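**Wanted: people who like a good table (and don't mind sanding one)**

Posted 16/11/2021

Hi! I'm Natália, I run the shared workshop at Sokol, and I'm looking for 13 people to help us get a stack of old wooden tables back into daily use before the new reading room opens. You don't need to be a carpenter. I wasn't one either when I started, and my first tabletop had a dip in it you could have served soup from.

The work is mostly the slow, pleasant kind: cleaning, sanding by hand, filling small dents, oiling, wiping off, waiting, oiling again. Kazimír takes care of the legs and anything that wobbles, so you'll be on tops and edges. We go with the grain, always, even where it wanders off in a curve and your arm wants to keep going straight. Knots get a lighter touch and a finer paper.

The light-colored ones are my favorites, I'll admit it. Pale beige going to honey, long flowing lines, a few darker knots through the middle... I could look at that all day, and please come if you could too!
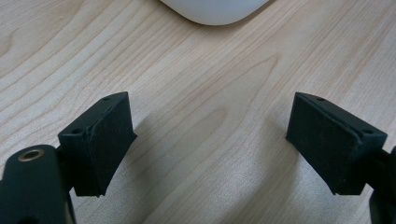
Marcela wrote back to the first version of this call to say that she'd leave the knots alone completely, just a soft cloth and thin oil, and that whoever puts a dark stain on wood this pale will be hearing from her. She also wants it known that coffee cups go on the shelf by the door and not on a freshly oiled top. Fine by me on both counts (the stain was only ever an idea, Marcela).

So, the practical bits. Sessions run 3 hours and you can sign up for as many as you like, though I'd love it if you could manage at least two, as the second coat needs a friendly face as well. We pay 25 an hour, and there's a bonus of 300 for anyone who stays with us until the last table is done. Paper, oil, masks and gloves are here already. Bring old clothes and shoes you don't care about.

It helps if you:

- can stand for a good stretch, or tell me you'd like a stool
- are OK with dust, even with the masks on
- don't mind doing the same square foot twice
- can carry one end of a table down a short hallway

If you've worked with wood before, say so and I'll put you with the beginners. If you haven't, say that too! Jitendra will show everybody how to fold the paper and check a surface with the flat of the hand before we start.

To join, leave your name and the hours that suit you at the front desk at Sokol, or put a note in the workshop mailbox marked "Tables." I read them every evening and I'll get back to you myself.

Natália Urban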